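Workshop notebook – January 3, 2022
6 min read

First day back. The heating had been off over the break and the shop was cold when I opened up, so no gluing this morning. Humidity had dropped well under where I like it. Put water in the room humidifier and left the instruments in their cases until after lunch.

Main job is still the Sudon orchestra's double basses. They want all of them playable for the spring program, and the hall tour after that, which goes to Brumora in August and is partly outdoors. Outdoor dates mean heat, wind and players who will not want to bring their good instruments, so these house basses are going to do most of the work.

Bass 1 (the flat-back). Open seam on the lower bout, treble side, a bit longer than when it came in. Cleaned out the old glue with warm water and a thin palette knife. There is a lot of it in there, at least two different kinds, and one of them does not soften. Somebody has used white glue at some point. Scraped what I could reach. Will do the rest tomorrow and clamp with hide glue once the room is up to temperature. Do not close it before checking the lining behind the seam – I could feel it move when I pressed.

Bass 2. Endpin slips. The collar is fine but the screw has chewed a groove into the shaft. Turned the shaft a quarter and it holds for now. Needs a new one. Ordered from Prinodel, their part 2229, same as we fitted to the cello last year. Note for whoever unpacks it: check the diameter before throwing away the box. They sent the wrong size last time and would not take it back without the label.

Bass 3. Nothing wrong except strings. The set on it is old and the A is false above the octave. Will fit new ones when the others are done so all three settle together.

Timpani. The 25-inch drum has a buzz on F and F sharp. Took the head off. The bearing edge is clean, no dents that I could find with a straightedge, but one of the lug receivers was loose and there was a dried-out felt washer lying in the bowl. Replaced the washer, tightened the receiver, wiped the edge, new head on. Brought it up evenly in half turns. Buzz gone on F, still a trace on F sharp if you hit it close to the rim. Leave it overnight at pitch and listen again before touching anything. It may be the head seating. 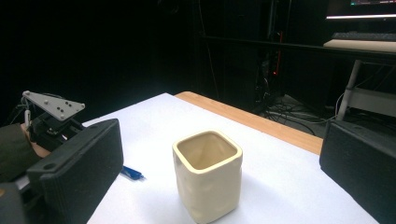 Square cream cup, thick glazed rim.

Music stands. The orchestra sent over 50 and asked for a quick check. Went through all of them after lunch. 13 need work, mostly stripped tilt knobs, plus a few bases where the legs no longer lock. The rest only wanted a wipe and a drop of oil. I have marked the bad ones with blue tape on the shaft. Knobs are in stock, bases are not. Quote to go out with the bass estimate so they get one piece of paper.

Stand lights are a separate question. The orchestra is thinking about battery ones for Brumora because the stage there has few sockets in the pit area. I would rather they tried a pair before buying a full set. The clip on the cheap kind scratches the desk and slides down when the page is turned. Asked if they can borrow two from the Worku chamber group, who have used theirs for a couple of seasons.

Viola in for a bridge. Old one warped toward the fingerboard, the usual thing from tuning up and never pulling it back. Blank picked, feet roughed to the top, not fitted yet. Keep the old bridge in the case pocket so I can copy the curve. The player likes the C string high and the template gives something too low for that.

Hide glue: made a fresh batch this afternoon and threw out the jar from December, which smelled off. New jar is in the door of the fridge. Please do not put it back in the pot more than twice.

To do tomorrow:
– finish cleaning seam on Bass 1, look at lining, dry clamp
– listen to timpani F sharp before the room warms up, then again after
– fit viola bridge
– send estimate to Sudon, basses and stands together
– order stand bases, string set for Bass 3
– bandsaw blade is dull, change it before cutting anything thick

Humidity at closing was better but still low. Left the humidifier running on the low setting and the cases shut.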